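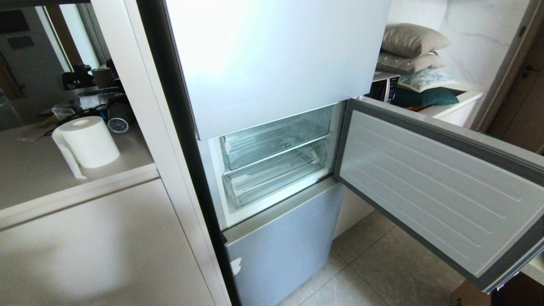
Ticket 393
Product: Wimus Batch Renamer, command line edition
Reported by: Skerkex, Media Archive Section
Assigned to: Dennis Minja
Opened: 29 August 2025
Status: Resolved, pending confirmation

Summary
The customer reports that a rename job skips part of the input folder when the pattern contains an optional group. No error is shown and the program exits with code 0.

Customer statement
The job was run on a folder of 202 sound files. Of these, 80 kept their original names. The same pattern gave the expected result for every name in an online tester. The customer asks whether the skipped files have been damaged.

Log
Entry 1. The customer was asked to supply the full command, the log file and a listing of the folder. All were received.

Entry 2. The fault was reproduced on a test machine with build 9. Every skipped name lacks the optional suffix. When the second group matches nothing, the program treats the whole replacement as empty and leaves the file alone. File contents are not touched at any stage, and checksums before and after the run were identical.

Entry 3. The customer was advised to move the question mark inside the group, so that the group always matches, even if only an empty string:
Old: ^(amb_.+?)(_loop)?\.ogg$
New: ^(amb_.+?)((?:_loop)?)\.ogg$
The replacement value stays the same. A dry run is recommended before the job is repeated.

Entry 4. The dry run on the test machine listed all files with correct new names. The results were sent to the customer.

Entry 5. The defect was passed to the Urkisby development group with a request that skipped files be written to the log - at present they are left out entirely. No release date has been set.

Next action
The customer is to repeat the job on a copy of the folder and report the result under this ticket number.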